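Kitchen Ventilation: Capture, Airflow and Makeup Air
Handout 2, Residential Building Services

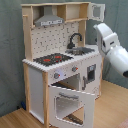
Siv Berge objected in the last session that rated airflow tells the buyer very little, and that two hoods with the same rating can clear smoke very differently. The objection is correct, and it is the reason this handout begins with capture.

1. Capture
Capture efficiency is the share of cooking emissions removed by the hood before they mix with room air. It depends on the plume, the hood geometry and the airflow, in combination. A warm plume entrains room air as it rises, so its volume grows with height. A hood mounted too high must handle more air to remove the same quantity of pollutant. Front burners are usually captured less well than back burners. Cross drafts from open windows or supply registers reduce capture further.

2. Airflow and duct losses
A fan delivers its rated flow only at the rated static pressure. Duct length, elbows, the wall cap and the grease filter all add resistance. The operating point is where the fan curve meets the system curve – read it from the chart, do not assume it.

Worked case: the Varimville apartment has a kitchen volume of 1260 cubic feet. At 10 air changes per hour the required flow is

Q = 1260 x 10 / 60 = 210 cubic feet per minute

At 20 air changes per hour the result doubles to 420. Fan power rises with the cube of speed for a fixed system, so the higher setting costs far more than twice the energy.

3. Makeup air
Air removed must be replaced. In a tight house the replacement comes through whatever path is open, including the flue of a natural draft water heater. Backdrafting brings combustion products indoors. Check for it with all exhaust devices running and interior doors set to the worst case.

4. Recirculating hoods
These return filtered air to the room. Carbon filters reduce odor but do not remove moisture. Treat the exhaust flow as zero in the moisture balance.

For next session: repeat the worked case for the Zurnbridge floor plan and bring the fan chart.

Contact: Linnea Sjöberg, course office | Revised 23 July 2021 | Back to top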